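About Hesitau

Hesitau is a live music review site. We go to gigs, mostly small ones, and write up what we heard. We pay for our own tickets when we can afford them and say so at the bottom of the piece when we couldn't.

The site began because Tõnu Eglītis came home from a sold-out show, read four glowing write-ups of it the next morning and wondered whether any of the writers had stayed past the third song. The sound had been mud. The singer had given up on two choruses. One review called it "a triumph". He wrote his own version, posted it, and got an angry email from the band's manager before lunch. There have been plenty more since.

What we don't believe

We don't believe a band is "the most exciting new act in the country" because a press release says so. We get a lot of press releases. Most are the same one with the names changed.

We don't give stars. We tried it for a while and found ourselves handing out four to everything that wasn't a disaster, like everybody else does.

We are doubtful about reunion tours, album-in-full nights, "intimate" shows in rooms that hold thousands, and support slots that somebody seems to have paid for. We've been wrong about all of these at least once. Nevumance playing their first record from start to finish was the best thing we saw last November, and the review says so, through gritted teeth.

Who writes it

There are 9 of us, all part-time. Tõnu edits, which mainly means taking out the word "soaring". The rest of us have day jobs and get to the venue late and hungry, so if a review starts with the second support, you know why. We've published 1061 reviews, and 389 of those are of bands that no longer exist. We don't claim the two facts are linked, though a drummer once told us they were.

How we choose gigs

Badly. Someone sees a poster, or likes a single, or lives near the venue. We've been to Dodari five times and still can't agree on whether they're any good. Half of us think the guitarist carries the whole thing and the other half think he should turn down. Văduva we missed completely until everyone else had written about them, and by then the tickets were £40.

You can suggest a gig. Please don't suggest your own gig while pretending to be a fan of it. We can usually tell.

Advertising and guest lists

We run a few adverts to pay for hosting. Venues and labels can't buy a review, a kinder review or the removal of an old one. We do accept guest list places, and we know what that looks like, so every review says how the writer got in. Judge for yourselves.

Sending us music

Links by email are fine, and we do listen, though rarely to the end of a seven-minute opener. If you post us something, keep it small and leave out the stickers, the lyric sheet and the signed photo. A white plastic bin, open at the top, has room for a demo and not much sympathy for the rest. We won't promise a reply, and we don't send things back.

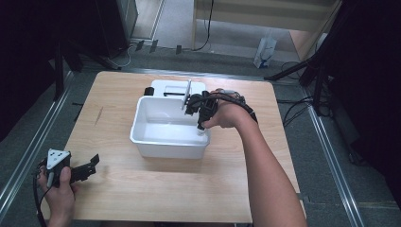
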